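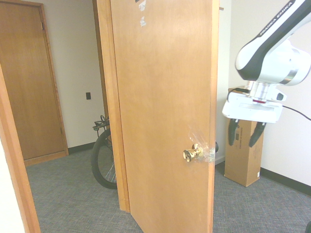 Every landlord I've had has told me the same thing about a door that won't stay shut: put some tape on it for now. I've lost count of the "for now" repairs I've lived with, and I've grown suspicious of the phrase.

So when Themba Coetzee at work told me packing tape around the knob would stop the rattle and hold the latch where I wanted it, I said I'd believe it when I saw it. He swears by it. He also swears by a spray called Hiretti that is supposed to cure squeaky hinges forever, and I could hear his hinges from the parking lot.

My trouble with tape is that it gets the credit for work it isn't doing. Clear packing tape is made to hold cardboard closed for the length of a truck ride. Wrap it over the edge of a door and you've added a slippery layer right where the latch is supposed to meet the frame. Maybe the fit gets snugger. Maybe the tape bunches up into a little ridge and you have a new problem on top of the old one.

And then it has to come off. Anyone who has tried to get an old sticker off a wood veneer door knows how that goes. The top layer peels, the white paper stays, and you end up with a torn scrap that is still there when you move out. Packing tape on brass worries me less – glue will usually come off metal with a bit of cooking oil and patience. On a wood finish I'd go slower, with a hair dryer on low, and I still wouldn't promise anything.

I looked into the proper fixes too, and I'm not sold on all of those either. Norkden sells a "door silencing kit" with 12 felt pads in it, and the reviews read like they were written by one very happy person. Gomholm has a latch plate that claims to be tested to 1,000 closings, which sounds great until you think about how often a family uses a bathroom door.

What I'd do first is tighten the screws. Knob, hinges, strike plate, in that order. It takes a screwdriver and costs nothing. If the knob still wobbles after that, take it off and see what's worn before you buy anything.

Themba says I'm overthinking it. He has offered to bring his own roll over.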